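Drollham Community Hall: heating and insulation works
Interim report to the Dunleavy Fund
13 May 2024

1. Position at the end of the period

The works covered by the grant are in their second stage. Loft insulation over the main hall is complete and has been signed off by the surveyor. The old boiler has been removed and its flue sealed at roof level. Installation of the replacement heat pump has begun but is not finished. The hall has stayed open throughout, apart from two evenings when the electricity supply was isolated.

2. Insulation

The existing layer was found to be uneven, with bare patches above the stage. It was lifted, the joists were checked for rot, and new mineral wool was laid at the depth set out in the grant application. Walkway boards were fitted to give access to the water tank. One joist near the north gable needed a repair plate, which was charged to contingency. 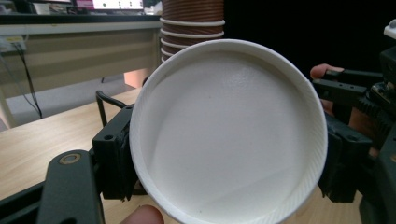
Draught stripping was fitted to the outer doors in December. The double doors on the car park side still do not close squarely, and the joiner has been asked to rehang the left leaf under the original order. No extra charge is expected.

3. Heat pump

The unit was ordered from Varnach and delivered on schedule. The concrete base was cast a week late owing to frost. Internal pipework is complete as far as the kitchen, where the route had to be changed to avoid a drain not shown on the drawings. The revised route adds 9 metres of pipe and has been agreed with the installer. Pressure testing will follow once the last two radiators are hung.
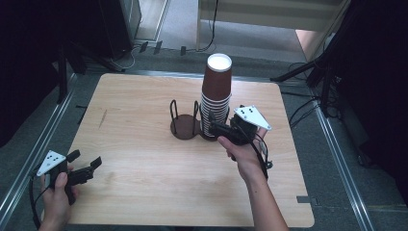 Stacked paper cups in a two-ring holder.

4. Hall use

Bookings have held up. The lunch club and the evening classes moved to the small room while the main hall floor was covered, and both have since moved back. Temporary electric heaters were hired for 25 days and returned. The cost of running them will be shown separately in the final accounts so that it does not distort the energy comparison.
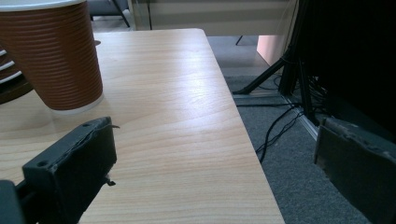
Meter readings are taken weekly and entered in the log supplied with the grant papers. A fair comparison with the previous system will need a full heating season.

5. Spending

Spending is within the approved budget. Contingency was set at £3,000, and the joist repair and additional pipework are the only calls on it. The final invoice from Varnach is due on commissioning.
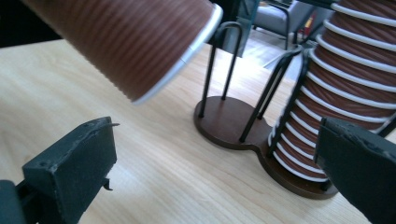 Cup stand with wire uprights on a dark brown base.

6. Next period

Remaining work consists of the radiators, the pressure test, commissioning and the controls. The controls are made by Ultulov and have a lead time of six weeks. We request that the completion date be extended by one month to allow for this. The grant total is unaffected.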